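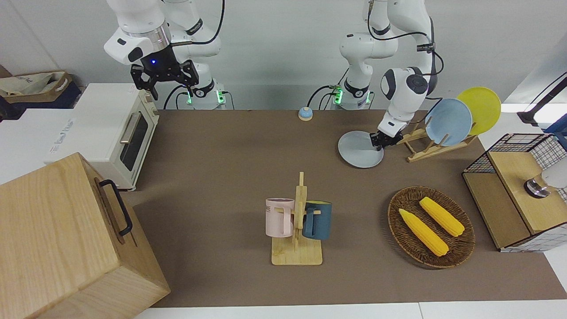
Careers and Hiring / Calls for Participants

Participants Wanted: Structured Interview Practice Panels

The Greltwood Office of Public Hiring is seeking adults to take part in a series of practice interview panels this April. The panels will be used to test a revised set of interview questions for entry-level and mid-level administrative positions before those questions are adopted for general use. Participants will sit for mock interviews as candidates, complete a short written exercise, and give feedback on the wording and order of the questions.

Participation is paid. It is not an application for employment, and it will have no effect, favorable or unfavorable, on any application a participant has pending or may submit later.

Background

The current question bank was prepared for 23 job classifications and has been in use without major revision for several hiring cycles. Departments have reported that some questions overlap, that others assume knowledge of internal procedures, and that scoring varies from one panel to the next. The Office has engaged Raudsepp, a testing and assessment firm, to redraft the questions and the scoring guides. Scheduling and payment will be handled by Lirkon on behalf of the Office.

What participants will do

Each participant attends two sessions. The first session consists of a mock interview before a panel of three trained raters, followed by a written exercise in which the participant drafts a reply to a letter from a member of the public. The second session is a group discussion of the questions. Participants will be asked which questions were unclear, which seemed to repeat earlier ones, and whether the time allowed for each answer was enough.

Mock interviews begin at 9:00 a.m., 11:00 a.m., and 2:00 p.m. Group discussions begin at 5:30 p.m. Every effort will be made to honor the times requested on the registration form, but the Office cannot guarantee a particular time.

Who may take part

Participants must be 18 years of age or older and able to take part in an interview conducted in English. No college degree is required. The Office welcomes people who have never interviewed for a government position, as well as those who have done so in the past and were not selected.

The following persons are not eligible:

Current employees of the Office of Public Hiring
Anyone who has served as a rater on a hiring panel in the past 2 years
Employees of Raudsepp or Lirkon and members of their households

Employees of other departments may take part on their own time, provided that their supervisor has been notified in writing.

Payment

Participants who complete both sessions will receive $635. A participant who completes only the first session will receive a partial payment as set out in the participant agreement. Payment is issued by check or direct deposit after the second session. Parking and transit costs are not reimbursed separately.

Confidentiality

The questions under review may be used in future hiring. Participants will be required to sign an agreement not to copy, record, or share them. Phones and other recording devices must be switched off during both sessions. Answers given in the mock interviews will be stored under a participant number, and names will not be passed to hiring departments.

Location and accommodations

All sessions will be held on the second floor of the Grultex Building in Greltwood. The building has step-free access from the north entrance. Requests for an accommodation, including a sign language interpreter, large-print materials, or additional time on the written exercise, should be noted on the registration form.

How to register

Complete the registration form, available at the front desk of the Office or through the Careers and Hiring page. Incomplete forms will be returned. Those selected will receive a confirmation, a copy of the participant agreement, and their session times. Those not selected will be placed on a reserve list and contacted if a place becomes available.

Questions about eligibility should be directed to the Office. Questions about payment or session times should be directed to Lirkon, using the contact details printed on the form.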